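**第一副渐进镜片，从验光到现在，分条记一下。** 七月配的，想到哪写到哪。

1/
先说情况。近视二十多年，右眼 -4.25，左眼 -3.75，左眼带 0.75 的散光，轴位 170。前年开始看手机要把眼镜推到额头上，去年开始看药盒说明要走到窗边。单光镜一直戴着，看远没问题。

2/
有一阵子是摘了眼镜看近处。近视的人老花之后都会这么干，裸眼凑近了很清楚。麻烦在于我工作要在屏幕、纸质图纸和对面的人之间来回看，一上午摘戴几十次，镜腿先松了，鼻托也歪了。

3/
同事 Domingo Herrera 比我早两年戴渐进，他的建议只有一句：验光别赶时间，挑上午去。我下班后去过一次，眼睛累，右眼测出来比上午那次多了 0.25。最后按上午的数据配。

4/
店是 Zunness，在地铁站出来第二个路口。选它的原因很简单，近，出了问题方便回去调。渐进镜要回去调的可能性比单光大，这个要提前想到。

5/
验光师是 Gisela Painemal。她先问的是我一天里都看什么距离，看多久。我说屏幕六个小时，图纸两个小时，开车单程四十分钟。她让我回去拿卷尺量一下屏幕到眼睛的距离，量完再来。

6/
所以第一次去没验成。第二次带着数字去：主屏 68 厘米，笔记本 52 厘米，图纸 40 厘米左右，看手机 35 厘米。量的时候要用平时的坐姿，我第一次量是坐直了量的，数字偏大，重新量了一遍。

7/
远用度数和旧眼镜比，右眼没变，左眼降了 0.25。近用下加光（ADD）定在 +1.50。她先在试镜架上给我插了 +1.75，看 35 厘米的小字很舒服，看 50 厘米开始发虚。换成 +1.50 之后两头都能接受。

8/
关于下加光说一句我的理解，不对请纠正：数字越大，看近处越省力，但镜片两侧的变形区也会更明显，中间那条能看清楚的通道感觉更窄。所以第一副没必要一步加到头，够用就行。

9/
试镜架戴了二十五分钟。她让我在店里走，看门外的招牌，看价签，看手机，再坐下看一页报纸。试镜架上是普通试镜片，体会不到渐进的边缘变形，只能确认度数。这一点她讲得很清楚。

10/
店里另有一副平光的渐进样片，可以夹在旧眼镜外面看。夹上以后左右转头，货架的竖边会弯一点，转回来就直了。有人到这一步就不配了，也可以理解。

11/
镜框。我原来那副很扁，镜圈高度只有 26 毫米，做渐进放不下。Gisela 建议不低于 30，最好 32 以上。太扁的框，下半截近用区会被切掉一部分，花了钱没用上。

12/
最后选的 Valdebenito 的一款，板材，镜圈高 34，宽 50，中梁 19。款式很普通。试的时候主要看三点：鼻梁处贴不贴，低头会不会滑，睫毛会不会碰到镜片。滑的框直接放回去。

13/
可调鼻托和一体鼻托之间犹豫过。渐进镜片对高度很敏感，框往下滑两毫米，看电脑的位置就变了。可调鼻托方便以后微调。我选的这款有金属鼻托支架，重一点点，可以接受。

14/
镜片给了三档选择，我选的是中间那档，Gullereo 的 14 毫米通道，1.60 折射率，带普通减反膜。没有加防蓝光。问过她要不要加，她说看我自己，我不喜欢镜片泛黄，就没加。

15/
通道长短也问了。短通道从看远到看近转眼幅度小，适合小框，但中间距离的区域会压缩。我一天看六小时屏幕，中间距离用得最多，框也够高，就选长一点的。

16/
费用：镜框加镜片一共 1,825，先付 1,000 定金，取镜时付剩下的。验光费含在里面。想对比的朋友请注意这是那家店当时的价，每个人度数和膜层不一样，直接比总价意义不大。

17/
测量这一步值得单独写。一定要在选好的镜框上测，而且镜框要先调好再测。我见过有的店先测再调框，那测出来的瞳高就作废了。

18/
测了单眼瞳距，右 31.5，左 33，两边差 1.5 毫米。以前配单光都是给一个总数 64.5，对半分。渐进的通道窄，对半分就会有一只眼偏出去。

19/
瞳高是她坐在我对面、眼睛和我平齐时点的。她要求我看她的鼻梁，放松，别抬下巴。我一紧张就会抬下巴，第一遍点完她让我站起来走一圈再坐下，重点了一遍，两次差 1 毫米，以第二次为准。

20/
另外还记了镜眼距和前倾角。这两个我不太懂，只抄了数字存在手机里：13 毫米，9 度。建议大家都把全套参数拍下来或者抄一份，换店、补片都用得上。

21/
等了九天。店里说七天，镜片到了之后她自己复检发现左片轴位偏了 3 度，退回去重做。我没催。早拿两天和重新适应一遍相比，当然选前者等着。

22/
取镜当天。戴上先看远，清楚。低头看地，地面往上浮，走路像踩在浅坑里。下店门口的两级台阶时扶了一下门框。旧眼镜我装在包里带着，但没换回来，走回家的。

23/
Gisela 给的说明我原样记一下：看远平视；看近下巴不动，眼睛往下转；看旁边的东西转头，别只转眼珠；下楼梯时把下巴收一收，用镜片上半部看台阶。头两天不开车。

24/
第一天戴了五个小时。下午太阳穴有点紧，晚上摘了就没事了。最不习惯的是坐着看两块屏幕，以前眼珠一转就行，现在斜着看右边那块是糊的，得把整个头转过去。

25/
第二天把两块屏幕往中间拢了，主屏正对自己，副屏贴着主屏，稍微往里折。主屏整体降低 6 厘米。降之前我看屏幕上沿要抬下巴，脖子后面酸。降下来之后好了一大半。

26/
顺便说字体。系统缩放以前是 100%，小字看着费劲就往前凑，一凑近就从中间区掉到近用区，又要抬下巴。后来调到 125%，坐姿反而稳了。这个不花钱，建议先试。

27/
第三天，看楼道。下楼还是要扶手。上楼没问题，上楼时台阶在远处，本来就是用中上部看的。下楼的时候脚下那级离眼睛有一米五以上，用看近的区域去看当然糊。

28/
第四天偷懒，在家换回旧眼镜戴了一晚上。第五天早上再戴新的，地面又浮起来了，和第一天差不多。所以那句“别来回换”是有道理的。后来旧眼镜收进了柜子，只当备用。

29/
第六天开了车，白天，熟路。看前方和仪表盘都清楚，看后视镜要转头，比以前转得多一点。倒车时回头看后窗，要把头转到位，半转的时候正好落在镜片最糊的那一块。夜里开车是第三周以后的事。

30/
第一周结束，问题集中在一个：右眼看屏幕时偏糊，闭左眼更明显。轻轻把镜框往上托一点，就清楚了。回店里，她看了一眼说右边镜腿比左边低，框是斜的。

31/
加热调了右镜腿，鼻托往里收了半毫米左右，前后不到十分钟，没收钱。调完当场看手机和墙上的视力表，右眼正常。所以遇到单眼糊，先去调框，别急着怀疑度数验错。

32/
自己在家可以做一个简单的检查：把眼镜张开，镜腿朝下放在平桌面上，看两条腿是不是都贴着桌子，有没有一边翘起来。翘了就去店里弄。别自己掰，板材凉着掰会断。

33/
第二周。走路时地面不浮了，是哪天不浮的说不上来。看地上的直线还有一点弯，比如地砖缝、地板缝，余光扫过去会晃一下，正眼看就是直的。 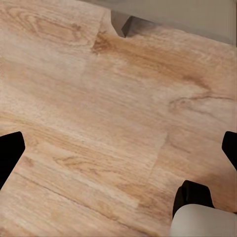
浅色木纹地板，深色的纹路大多斜着走。

34/
有人问木地板和瓷砖哪个晃得厉害。我自己的感觉是瓷砖，横竖缝都规整，一弯就看得出来。木纹本来就不直，弯一点也不显眼。家里走着比在超市里走着舒服，可能跟这个有关，没有依据，个人感受。

35/
超市确实是另一关。货架长，两边都是竖线，推着车一边走一边扫视，头两周逛完会有点晕。办法是停下来看，看完再走。第三周以后就不用刻意停了。

36/
看书。坐着看没问题，躺着看不行。躺着的时候书在正前方，用的是看远的那部分镜片，字全是虚的。我现在睡前看书直接摘眼镜，近视眼的好处，25 厘米以内裸眼就清楚。

37/
做饭也写两句。切菜的距离大概在手臂下方五六十厘米，低头角度大，刚好在中间区和近用区交界。头几天切得慢。开锅起雾和单光没区别，该糊还是糊。

38/
打羽毛球我还是戴旧的单光。抬头看高球用渐进没问题，接低球时往下一瞟，距离判断会错。Domingo 打球时也换单光，他说试过几次就放弃了。运动的朋友可以留一副单光，别扔。

39/
清洁。减反膜怕干擦，先过水，滴一点中性洗洁精，指腹搓，冲掉，再用布吸干水。别用热水。眼镜布两周洗一次，不加柔顺剂，加了会在镜片上留一层油膜，擦多少遍都有印。

40/
镜盒换成了 Travico 的硬盒。原配的是软袋，放包里不放心。硬盒内长 160 毫米，我这副能平着放进去，镜腿不受压。买盒子前量一下自己的镜框，大框塞进小盒，时间长了镜腿会变形。

41/
保适应的条款也抄一下。我这家是取镜后 60 天内，适应不了可以免费改一次参数，或者换成单光，差价不退。各家规定不同，付定金之前问清楚三件事：多少天，能改几次，镜框算不算在内。最好让店里写在单子上。

42/
回答几个评论里的问题。

“散光能不能配？”能，我左眼就有散光。散光高的人听说适应会慢一些，我只有 0.75，没有发言权，问验光师。

43/
“没有近视，只有老花，要不要配渐进？”看用途。如果只是偶尔看手机看菜单，一副单光老花镜就够，便宜也省事。要是一天里远近切换很多次，再考虑渐进。我母亲就是两副单光老花镜，客厅一副，厨房一副，用得很好。

44/
“网上能配吗？”单光我在网上配过，没出过问题。渐进我不会。瞳高要在戴好的框上点，框到手之后还要调，这两件事隔着屏幕做不了。你要是本地有店愿意收费代测代调，另说。

45/
“办公镜片和渐进镜片什么区别？”办公镜片主要管中距离和近距离，屏幕区宽很多，看远会糊，不能戴着开车。我现在一副渐进全天戴，屏幕时间要是再长，可能会加一副办公的。Gisela 的意见是先把这一副戴满三个月再说，我照办。

46/
“两只眼度数差得多怎么办？”这个我真不知道。差得多的话上下转眼时两边棱镜量不一样，可能会不舒服，有没有解决办法要当面问。我两眼差 0.50，没遇到。

47/
“能不能用旧镜框只换片？”技术上看高度够不够，还要看框老没老化。我那副旧框店里不建议，镜圈边上已经发白了，加热装片有裂的风险。店里说可以做，裂了不赔，我就没做。

48/
“戴了头疼正常吗？”头几天有点紧、有点累，我有过。如果一直疼，或者看东西重影，就别硬撑，回店里复查。突然看不清、有闪光、有黑影遮住一块，那跟眼镜没关系，直接去医院眼科。

49/
还有一件事跟眼镜无关但一起做了：查了眼底和眼压。四十岁以后又有中度近视，验光师建议定期查。我去的是医院，散瞳之后看近处糊了一下午，别安排工作，也别自己开车去，出门带副墨镜。结果正常。

50/
目前状态：第六周，全天戴，早上戴上到晚上摘，中间不换。看远和单光没区别。看屏幕要坐正。看手机舒服，这是最满意的地方。往左下和右下斜着看还是糊，这个不会消失，习惯转头就行。

51/
不满意的地方：电影院坐靠边的位置，斜着看银幕，两侧虚。下次买票买中间。还有蹲在地上找东西，抬下巴低下巴要试两次才找到清楚的位置，找掉在柜子底下的螺丝时干脆摘了。

52/
参数、费用都在上面了，评论区不用再问一遍总价。代测代调那条如果有人知道哪家店愿意做，可以留个店名，我加到 44 下面。办公镜片要是配了，接在这条后面写。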